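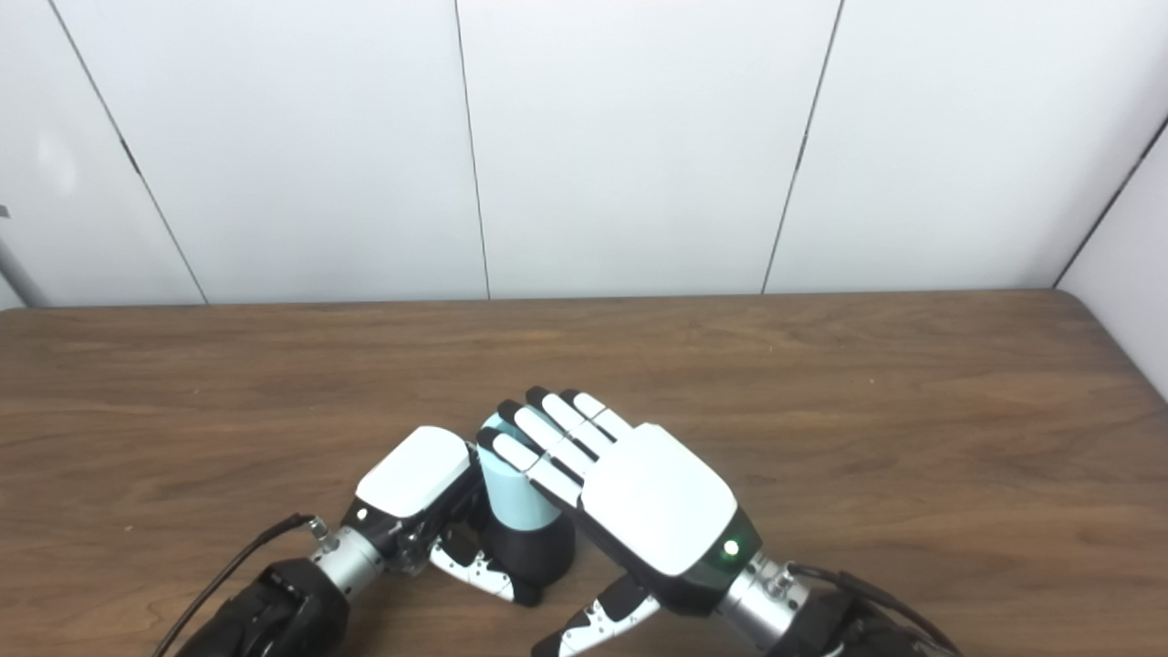

nkragh
What limits how long a small satellite can stay in a 567 km orbit without propulsion?

b_kurup
Atmospheric drag, which depends on area-to-mass ratio and solar activity. At solar maximum the upper atmosphere expands and orbital lifetime drops sharply. Run both cases before you file a disposal plan.

tvidalin
Disagree on using two cases. The Dilwood propagator defaults to a mean flux value, and the spread between its runs is too narrow. Use the full cycle.

b_kurup
Full cycle is fine if the launch date is fixed. Ours slipped from February, so the phase was wrong anyway. 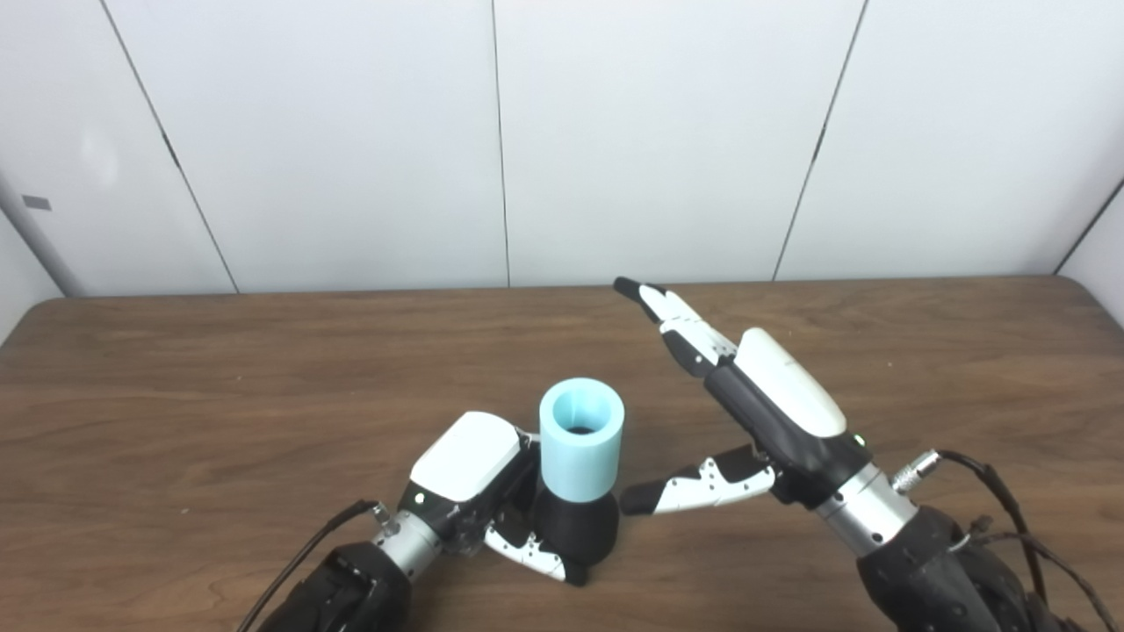 Bounding cases survive a slip. I also set the drag area to the tumbling average, with panels deployed.

nkragh
Panels stay stowed for the first four orbits. Does that matter?

tvidalin
No. Four orbits is noise over five years.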